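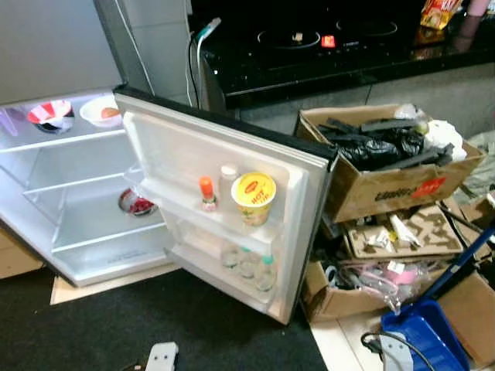 How to Defrost and Clean a Compact Refrigerator

Posted May 30, 2018 in Kitchen and Laundry

Most compact refrigerators do not defrost themselves. Frost collects on the cooling plate or in the small ice compartment, and as it gets thicker the refrigerator runs longer and cools less. Once the frost is a quarter inch thick it is time to take it off. In a dry room that may be twice a year. In a humid basement or garage it can be every six weeks.

The work itself takes less than an hour. The waiting takes longer, anywhere from two to eight hours depending on the room and how much ice there is. Start in the morning if you need the refrigerator back by dinner.

What you will need

Two or three old towels
A shallow pan or baking sheet with a rim
A cooler and ice packs for the food
Baking soda
Dish soap
Two soft cloths and a sponge
An old toothbrush
A plastic spatula or wooden spoon
A vacuum with a brush attachment

You do not need a spray cleaner. Scented cleaners leave a smell in the plastic that gets into butter and milk, and some of them cloud clear shelves over time.

Step 1. Run the food down

Stop restocking a few days before. Eat the leftovers first. Whatever is still there on the day goes into the cooler with the ice packs, with meat and dairy at the bottom. Perishable food should not sit above 40 degrees F for more than two hours, so if your cooler is a poor one, ask to use part of another refrigerator.

Check dates while you are at it. Condiments are the usual offenders. A jar with a crust around the lid can often be saved by wiping the threads with a warm cloth, but if the contents have separated or smell sharp, throw it out.

Step 2. Turn it off and unplug it

Turn the thermostat dial to 0 or Off, then pull the plug. Do both. The dial on many small units only stops the compressor and leaves the light circuit live.

Write down the dial setting before you turn it. The numbers are not temperatures, and people often forget where theirs was.

Step 3. Set up for the water

Fold a towel and lay it along the front edge of the floor under the door. Put another one inside on the bottom of the compartment. If your model has a drip tray under the ice compartment, leave it in place and check it every half hour. If it has none, slide the baking sheet onto the highest shelf that will hold it.

On a wood floor, put down a plastic sheet before the towels. A wet towel left on oak for an afternoon will leave a gray mark.

Some units have a drain hole at the back leading to a pan near the compressor. Look for a shallow groove on the back wall. If the hole is blocked, clear it with a cotton swab or a pipe cleaner and pour a spoonful of warm water through.

Step 4. Let the ice melt

Prop the door open with a folded cloth so it cannot swing shut. Then leave it alone for a while.

To speed things up, set a bowl of hot water on the shelf under the ice and close the door for ten minutes. Replace the water when it cools. Put a folded dishcloth under the bowl, as hot glass or metal can crack a cold shelf. A room fan pointed at the opening also works well and needs no attention, as long as it stands well clear of any dripping water.

Do not use a knife, a screwdriver or an ice pick. The cooling plate has refrigerant running through channels just under the surface, and one small puncture ends the life of the refrigerator. It is very rarely worth repairing. Hair dryers are not a good idea either. They put a plugged-in appliance next to water, and they can warp the liner.

When the ice starts to lift at the edges, help it along with the plastic spatula. Pieces should come away with almost no pressure. If they do not, wait another twenty minutes.

Swap the towels when they are soaked. Wring them out in the sink and reuse them.

Step 5. Take out the shelves and racks

Glass shelves should come to room temperature before they go into warm water. Wire shelves can be washed right away. Most door racks lift straight up and off, though some snap in at the ends and need a push from underneath first. If a rack will not move with reasonable force, clean it where it is.

Wash everything in warm water with a little dish soap. Rinse, then stand the parts in a dish rack to dry. Keep them out of the dishwasher unless the manual says it is fine.

If you are likely to forget which shelf went where, put a strip of masking tape on each one with a number.

Step 6. Wash the inside

Mix two tablespoons of baking soda into a quart of warm water. Dip the sponge, squeeze it well and wipe from the top down. Do the ceiling, the back wall, the sides, the floor and then the inside of the door. Keep water away from the light switch and the thermostat housing.

For dried spills, lay a wet cloth over the spot for ten minutes and then wipe. Sticky syrup or juice may need this twice. For a stain that remains, make a paste of baking soda and a few drops of water and rub it gently with a fingertip. Scouring pads scratch the liner, and the scratches hold dirt afterward.

Go over everything a second time with a cloth and clean water. Dry with the other cloth. Any water left behind will be the first frost on the plate.

Step 7. Clean the door gasket

The gasket is the soft rubber strip around the door. Crumbs and mold build up in the folds. Use the toothbrush with soapy water and work along one side at a time, opening the folds with your finger. Wipe with plain water and dry it.

Test the seal when you are done. Close the door on a slip of paper and pull. There should be some drag. Repeat at several points on each side. If the paper slides out freely, warm air is getting in, and that is a common cause of fast frost buildup. A gasket that has gone flat in one place can sometimes be reshaped with a cloth soaked in hot water. A torn one has to be replaced.

Step 8. Vacuum the back

Slide the refrigerator away from the wall. Older units have black coils on the back. Brush the dust off with the vacuum attachment, working with the lines of the coil. On newer ones the coils are inside the side walls and there is little to do beyond dusting the vent near the compressor.

Leave the space the manual calls for when you push it back. If you have no manual, two inches behind and on each side is a reasonable gap.

Step 9. Restart it

Put the shelves and racks back, close the door, plug it in and set the dial where it was. If you tipped the refrigerator on its side at any point, leave it upright and unplugged for as long as it was tipped before restarting.

Give it at least four hours empty. A refrigerator thermometer should read between 35 and 40 degrees F. Put the food back cold from the cooler, with the items that spoil fastest on the coldest shelf.

Keeping frost down afterward

Cover bowls and cups of liquid. Open soup puts a surprising amount of moisture into a small space.

Let cooked food cool a little before it goes in, but no longer than the two-hour limit.

Keep packages from touching the cooling plate. They freeze to it, and they block the air.

Do not set the dial colder than needed. The highest setting builds frost fastest.

Common questions

It still smells after cleaning. Leave an open box of baking soda on a shelf for three days. If the smell stays, check the drip pan at the back, which is easy to miss and often has old water in it.

The frost came back in a week. Do the paper test on the gasket again and make sure the unit stands level from side to side. A door that hangs slightly open is the usual reason.

It will be stored for the summer. Clean and dry it as described, unplug it, and keep the door propped open an inch until you need it again in September. Tape the cord to the back.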